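Moving into a rental with pale floors, what do I do about rugs and scratches?

Posted by cilstead_renter, 2024-05-15

Hi everyone, first time posting, long time reader! We get the keys to our new place in Cilstead in July and I am already losing sleep over the floors. They're a very light color all through the living room, and the lease has a whole paragraph about scratches and stains coming out of the deposit, which is $924. We have two dogs (both older, both sweet, both with nails like little rakes) and a big heavy couch that came from my grandmother and is not going anywhere without me.

So, do I cover everything with rugs, or just the parts where we walk and sit? And is it true that some rug pads leave marks? My sister swears hers did, but she also blames her rug pad for the smell in her hallway, so I don't know what to think. Any advice is welcome, even if it's "calm down."

pravemano
14 votes

Calm down, but only a little! I've rented four places with light floors and got my deposit back on three of them. The one I lost was my own fault — I dragged a bookcase.

You don't need to cover it all. Put one good sized rug under the couch, with the front legs at least well onto it, then a runner wherever the dogs tear around when the doorbell goes. Mine always took the same route, from the kitchen to the front window, and I'd bet yours will pick one too. Live there a week before you buy the runner and you'll know exactly where it goes.
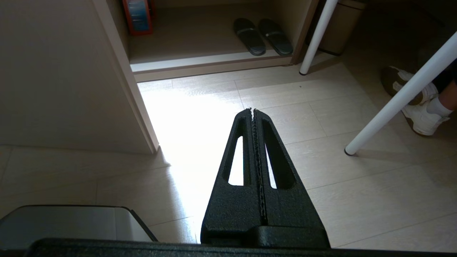
As for the pads, your sister may well be right. Some of the cheap rubbery ones can react with a floor finish and leave a yellowish shadow that won't wipe off. I use plain felt under the big rug and lift a corner every so often to check. I paid $244 for the rug and the felt together at an end of season sale and they've moved house with me twice.

Felt feet on the chairs too, and do please replace them when they get gritty! A felt pad full of sand is about as kind to a floor as a nail file. And ask the landlord what the finish is before you buy any cleaner. They don't always know, but it's worth the email, and then you have it in writing that you asked.

drudness
5 votes

Agree with most of that. I'd add: take pictures of every room before you carry in so much as a lamp, with the blinds up, and send them to the landlord the same day. I had a mark by a radiator that was there before me and those pictures settled it in one phone call. Also trim the dogs' nails the week you move, not after. And a mat inside AND outside the door, you'd be amazed how much grit that keeps off.

krajčí10
0 votes

just get carpet tiles, dogs love them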